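Subject: Re: [soup-pot] freezing bean soup without the mush

A member in Tiedemann wrote:
> I made a double batch of the Basska bean soup in October and froze
> 8 tubs of it. The flavor is lovely but the beans fall apart when
> I heat it up. Do you all undercook them first, or is it my beans?

Hello dear soup people,

Oh, I have been down this road! I stop the beans when they still have a little bite in the middle, and then I let the whole pot cool before I ladle anything out. I freeze 600 grams to a tub, plenty for two hungry people with bread. Thaw it overnight in the fridge and warm it very slowly – a hard boil will wreck even good beans.

If yours are the small white ones from Bolo, they have thin skins and I would save them for a mash. The speckled kind holds up much better. I also leave the potatoes out until the day we eat it, and I add a spoonful of vinegar at the very end (my mother used 4, but she liked everything sour).

I still owe somebody the Stirkex dumpling recipe and will type it up tonight after supper.

Warm wishes from my kitchen to yours

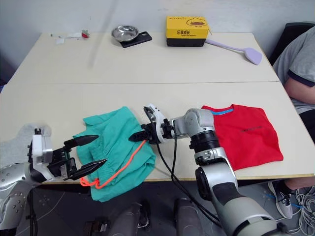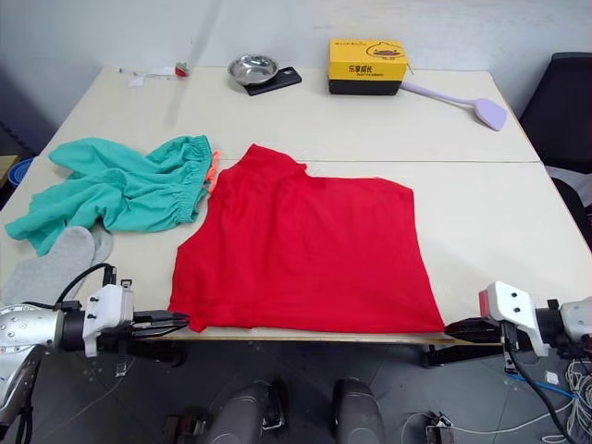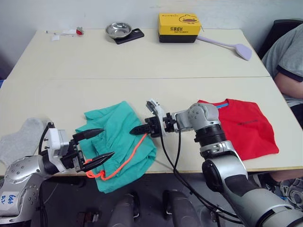
Teal clothes on the cream tables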